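Folora Kitchen Support
Ticket 267
Subject: Blue scoop gives less flour than the old one
Product: Stular measuring set, plastic
Opened by: Citlali Nava
Assigned to: Harish Dixit
Status: Closed

Citlali Nava, 9:12 am
I run the baking sessions at a community kitchen and we replaced our measuring sets with new Stular ones. The plain roll recipe has been wrong ever since. The dough is slack and sticks to the bench. Everything else is the same: same flour (Dullenska bread flour, the big sack), same yeast, same water jug. The recipe calls for 6 level scoops of flour with the 80 ml scoop, the blue one.

I put one level scoop from the old set and one from the new set side by side in two identical glasses and the new one looked lower. Is the new scoop a different size? The handle says 80 ml on both.

Harish Dixit, 10:40 am
Thanks for writing in. The size of the blue scoop has not been changed that I know of, but I will check with the product team. A few things that would help me:

Are you measuring with flour or water when you compare?
Do you have a kitchen scale?
Is there a line on the inside of the bowl on either scoop?
Have the old scoops been through a dishwasher on a hot cycle?

Please don't throw out the old set yet.

Citlali Nava, 11:25 am
Flour. Yes to the scale, it reads in whole grams. I'll look for a line. The old ones have been through the dishwasher more times than I could say.

Citlali Nava, 2:05 pm
Weighed them. With flour the results jump around. The same scoop gave me a different weight three times in a row. The old scoop is always heavier than the new one, though.

No line in the new scoop. In the old one there might be a faint ridge partway up, hard to tell with all the scratches.

Harish Dixit, 2:50 pm
Flour packs down differently every time, so that part is expected. Please repeat it with cold tap water:

1. Put a dry glass on the scale and zero it.
2. Fill the scoop to the rim, holding it over the sink, and tip it into the glass.
3. Write down the weight. Dry the glass and the scoop.
4. Do the same with the other scoop.

One gram of water is close enough to 1 ml for this. A good 80 ml scoop should read 80 or very near it.

Citlali Nava, 4:31 pm
New blue scoop: 80 on the scale. Old blue scoop: about 20 grams over that, filled right to the rim. I ran it again and got the same thing, give or take a gram.

So the new one is right and the old one is too big? We have used that recipe for years.

Internal note, Harish Dixit
Customer's new scoop is in spec. Old scoop is well over when filled to the rim. Heat warping would not add that much volume and would not do it evenly. Asking Birgit whether we ever had a fill line version.

Internal note, Birgit Oltmanns
Yes. The first Stular scoops were made deeper, with a molded ridge inside the bowl. You filled to the ridge, and the space above it was there so liquid would not slop over. People leveled them off with a knife at the rim anyway, so the later ones were made with the rim at the stated volume. Handles kept the same marking. The ridge was shallow and wears down.

The leaflet in the new box says to fill to the rim. It does not mention the older version. It should.

Harish Dixit, 9:20 am
I have an answer from the product team. Your old scoop is from the first version of the set. It holds 80 ml at the ridge inside the bowl, with spare room above. The new one holds 80 ml at the rim. If your helpers have always leveled the old one at the rim, every scoop carried extra flour, and over the whole recipe that adds up to quite a lot.

Nothing is faulty in either set. For the roll recipe I would suggest this:

Make one batch with the old scoop the way you have always done it, but catch all the flour in a bowl on the scale first. Write down the total. Use that weight from now on and leave the scoops out of it.

If you would sooner keep using scoops, fill the new one the usual number of times, weigh it, and add flour by the spoon until you reach the same total. Count the spoons and change the recipe card.

Citlali Nava, 12:48 pm
OK, that makes sense. I felt inside the old one with a fingernail and the ridge is there – I had taken it for wear. I'll do the weighing. Iñaki Sarmiento has the other half of our kitchen things at his place for the summer, including some of the loose measures, so I've asked him to check which version those are before we mix everything back together.

Can I keep both versions in the drawer if I label them?

Harish Dixit, 1:15 pm
You can, but I wouldn't. Tape comes off in the wash and marker fades. If you want to keep the old ones, keep them for scooping out of the sack and do the measuring with the new ones.

Attachment added to ticket by Iñaki Sarmiento

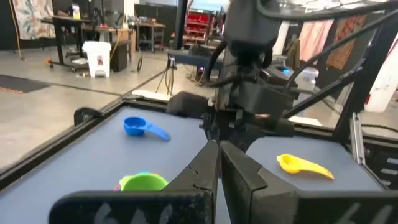

Arroyo, August

The blue scoop is the one on the left, on the blue-gray surface with the thick black edge. All three measures are plastic. I ran my finger around the inside of the blue one and there is no ridge, so I filled it with water to the rim and it came to 80 on my scale. New version, going by what Harish wrote. I can't see a ridge in the other two either but I have not weighed them yet. Citlali, do you want them back before the next session or can they come with the mixing bowls? – Iñaki

Citlali Nava, 5:37 pm
With the bowls is fine. Please weigh the other two first and put the readings here.

Test batch done with the weighed flour. Dough came off the bench clean and the rolls were back to normal. Yetunde Lawal shaped them and said the same. I've written the weight on the card and crossed out the scoops.

Iñaki Sarmiento, 6:10 pm
Weighed both. Each one matches what it should hold at the rim. Nothing from the old set here.

Harish Dixit, 8:55 am
Thanks, both. I have asked for a line about the older scoops to go into the leaflet and onto the product page. Closing this now. Replying to the ticket opens it again if the rolls give you any more trouble.

Resolution: Customer mixing two versions of the 80 ml scoop. Old version fills to inner ridge, new version fills to rim. Recipe converted to weight. No replacement sent.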